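Rencontre avec la gérante de Psarras, atelier de retouche et vente de tissus

lundi 20 juillet 2020

Rendez-vous pris à neuf heures, elle ouvre à dix. On parle debout, entre les rouleaux. Elle préfère ne pas donner son nom, « tout le monde dit la dame de Psarras, ça ira très bien ».

La boutique a rouvert en mai. Les ourlets ont repris tout de suite, les robes de mariée pas du tout. « Les mariages sont repoussés, alors les robes dorment chez moi. Il y en a trois derrière le rideau, dans leurs housses. Une cliente m'appelle toutes les semaines pour savoir si la sienne va bien. »

Elle a commencé chez Ikitz, une usine de chemises fermée depuis longtemps. Au col d'abord, puis aux poignets. Jamais une chemise entière. « Je suis restée là-bas sans savoir monter une manche, vous imaginez ! J'ai appris le reste le soir, sur la machine de ma tante, avec des draps. » Elle en garde une façon de tenir le tissu, très à plat, deux doigts, et une sainte horreur des sonneries.

Les prix ? Affichés à la main près de la caisse. Elle a tout revu en décembre, après une nuit de calculs. « Je comptais mal mon temps. Un jean c'est rapide, un manteau doublé c'est une après midi. Je faisais payer presque pareil. » Des clients ont râlé, deux ou trois sont partis, certains revenus depuis.
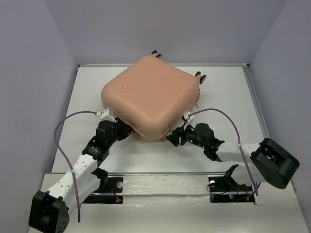 Et puis il y a le stock. 700 coupons, tous étiquetés, rachetés en lot à la liquidation de Grurkska. Du lin surtout, de la popeline, un velours côtelé vert bouteille dont elle ne sait que faire. « Je l'ai pris avec le reste, on ne choisit pas dans un lot. Il est beau, remarquez. Mais qui s'habille en velours vert de la tête aux pieds ? »

Pendant le confinement, des masques, évidemment. Elle tient un cahier, elle le sort de sous le comptoir, tourne les pages vite. 2167 masques cousus en tout, la dernière ligne est du mois de juin. Une partie pour la mairie, une partie pour les voisins, et l'élastique qui manquait partout. « J'ai découpé des collants. J'ai découpé des draps housses. À la fin je rêvais de plis, trois plis, toujours trois. »

Elle n'en coud plus que sur commande. Pas fâchée.

On lui demande si elle vend en ligne. Elle soupire. Son neveu lui a installé Serus, un logiciel de caisse qui fait aussi les commandes, il faut photographier chaque coupon à la lumière du jour — et le bleu n'est jamais le bon bleu. « Les gens veulent toucher. Moi aussi je veux toucher avant d'acheter. Alors j'envoie des échantillons par la poste, c'est lent mais personne ne me renvoie rien. »

Les cours du jeudi reprendront à la rentré, quatre personnes au lieu de huit, chacun sa machine et ses ciseaux. Au programme, la fermeture éclair, « parce que tout le monde en a peur », puis une jupe simple. Pas de patron du commerce, elle fait tracer sur du papier kraft. Les débutants coupent trop court, ça l'agace un peu. « Je leur dis de laisser de la marge, ils hochent la tête et ils coupent. »

Une reprise un jour ? Une jeune femme est venue demander au printemps, très motivée. Le bail court encore, rien de signé. Elle voudrait rester deux matinées par semaine, pour les manteaux.

Dix heures moins cinq. Quelqu'un frappe déjà à la vitre avec un pantalon sous le bras, elle fait signe d'attendre, cherche ses lunettes, les trouve dans la boîte à boutons. « Notez qu'on ferme le lundi après-midi, les gens oublient tout le temps. »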